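## 4. Preparing a manuscript for e-book export

This section covers the export of a finished novel from Varkach to a retailer-ready e-book file. It assumes that the manuscript has been imported (section 2) and that chapter breaks have been checked (section 3).

Applies to Varkach release 41 and later. Last revised 6 Dec 2021.

### 4.1 Before you start

You will need:

- a manuscript with no open comments or tracked changes
- a cover file in JPEG or PNG format
- the blurb, saved as plain text
- a series name and volume number, if the book belongs to a series

**Caution:** Export locks the manuscript until the file has been written. Do not close the program while the progress bar is showing. A part-written file will be refused by the Plarkia checker and must be deleted by hand.

### 4.2 Enter the book details

1. Open the project and choose **Book > Details**.
2. Type the title exactly as it appears on the cover. Put any subtitle in the separate **Subtitle** box.
3. Enter the author name. If the book is published under a pen name, enter the pen name here and the legal name under **Rights holder**.
4. Select up to two main genres from the list. For historical crime, choose **Crime** first and **Historical** second. The first genre decides which shelf the book is listed on.
5. Paste the blurb. The limit is 900 characters, including spaces. Text over the limit is marked in red and will not be exported.
6. Select **Save details**.

**Note:** Do not put the series name in the **Title** box. The export tool adds it to the listing, and a title that already contains it will show it twice.

### 4.3 Set the front and back matter

1. Choose **Book > Parts**.
2. Tick the pages to include. **Title page** and **Copyright** are ticked by default and cannot be removed.
3. Drag the pages into order. A dedication normally follows the copyright page. A list of characters, if there is one, goes directly before chapter one.
4. To add a sample of the next book, select **Add extract** and choose the source project. The extract is placed after the author's note.
5. Check the start point. Readers opening the book for the first time are taken to this page. The default is the first chapter; change it to the prologue if the novel has one.

If the extract comes from a project saved in an older release, open that project once and save it before adding it. The footnotes will otherwise be dropped without a warning.

### 4.4 Choose a page style

Three styles are supplied.

| Style | Chapter heading | Scene break |
|---|---|---|
| Poirier | Centred, small capitals | Ornament |
| Carnau | Left, plain | Blank line |
| Basic | Left, bold | Three asterisks |

1. Choose **Book > Style** and select a style.
2. Open the preview and go to a chapter that contains a letter, a diary entry or a newspaper cutting. Check that the indent is kept.
3. Go to a scene break that falls at the foot of a page. In Carnau the break can be lost at this point. Tick **Force mark at page end** to correct it.

**Note:** Reader devices may override the typeface and text size. The style controls spacing, headings and breaks only.

### 4.5 Check picture placement

Skip this step if the book has no pictures inside the text.

1. Choose **Tools > Place test picture**. A picture is inserted at the cursor.
2. Set **Width** to **Full** and **Caption** to **Under**.
3. Open the preview. The picture and its caption must stay on the same page, as in the figure.
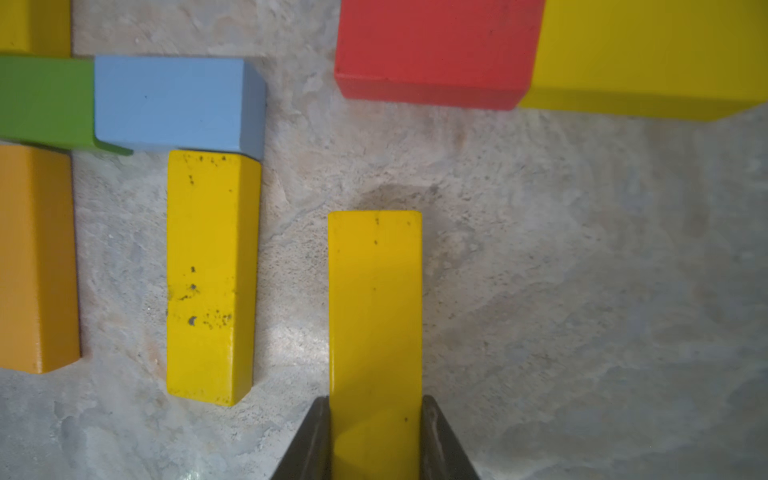
*Figure 4-1. Full width: yellow wooden blocks.*

4. If the caption moves to the next page, tick **Keep with picture** and open the preview again.
5. Delete the test picture before export. It is not removed automatically.

### 4.6 Export the file

1. Choose **File > Export > E-book**.
2. Select a folder that is not synchronised with an online drive.
3. Select **Export**, and wait for the message *File written*.
4. Select **Run Plarkia check**. Errors are listed by chapter.

Error 212 means that a chapter has no heading. Return to section 3, add the heading, and repeat the export from step 1.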